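This directory holds the Catterall Pantry Label Register, a plain-text list of the wording printed on household spice and seasoning packages. It is maintained by the Fleletti Reading Room for use by catalogers and teachers of label design.

## Contents

- `labels.csv`: one row per package, 600 rows
- `terms.csv`: 71 preferred ingredient terms with spelling variants
- `CHANGES.md`: corrections, newest first

## Transcription rules

Capital letters are kept as printed. Line breaks are replaced by a single space. Marketing text goes in `blurb` and is not indexed. Where a product name and an ingredient name are the same, both fields are filled.

Packages printed before 2000 are listed under the separate Sterik series and should not be merged with this one. Row identifiers are permanent; withdrawn rows keep their number and carry the status `void`.

## Known issues

Accented characters in `terms.csv` were lost in version 2 and have been restored only for French and Portuguese entries.

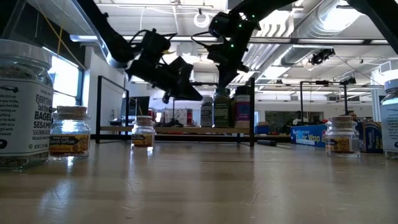 *Seasoning blend and Spanish saffron, two label styles covered by the register.*

## Corrections

Requests should be addressed to Keith Hollis, Register Editor, and should quote the row identifier. Requests are reviewed each January. Reuse is permitted with credit to the Reading Room.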